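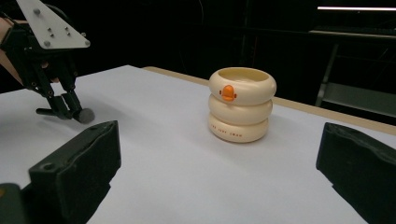

Progress report for the Dremetti small grants fund, March
Project: Everyday Holders, Clestau workshop
Prepared by Estela Carrasco

In this period we continued to develop the brush holder for dressing tables, which is the second item in our grant plan. The present form is three rounded rings, one on top of the other, and the top ring is open to receive the brush. The orange beak on the front was kept after the review in Cáceres, where the shops asked for a piece with some character. From the first series of 50 pieces, 9 were returned to us with marks in the surface, and we have agreed with our supplier Stirby that these will be replaced at no cost.

The printed line on the bottom ring is still too small. We asked for a larger letter, and the new proof is expected next month.
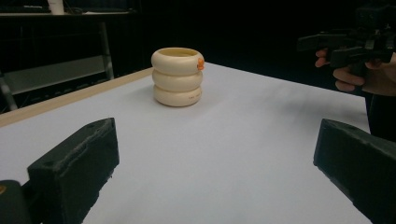 The holder on the white table, with the printing on the bottom ring.

Bríd Ní Bhriain has started the work with brushes. Seven types will be tried, beginning with makeup brushes, which are the most requested. For each one she notes the length of the handle and if the holder remains stable.

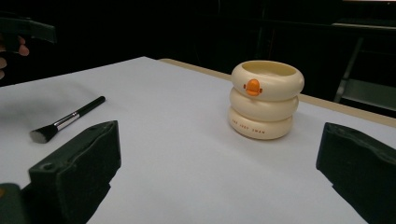
Holder and makeup brush on white paper.

The costs are inside the budget, with the exception of transport, which was higher because the returned pieces traveled separately. We do not request additional money for this.
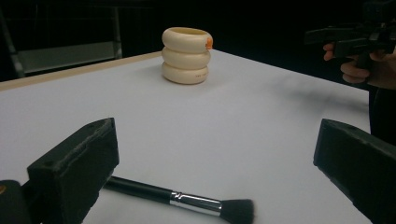
For the next period we plan to finish the brush trials and to approve the new printing. We would also like to ask for two more weeks for the packaging, as the box maker has changed his calendar. Please confirm if this is acceptable for the fund.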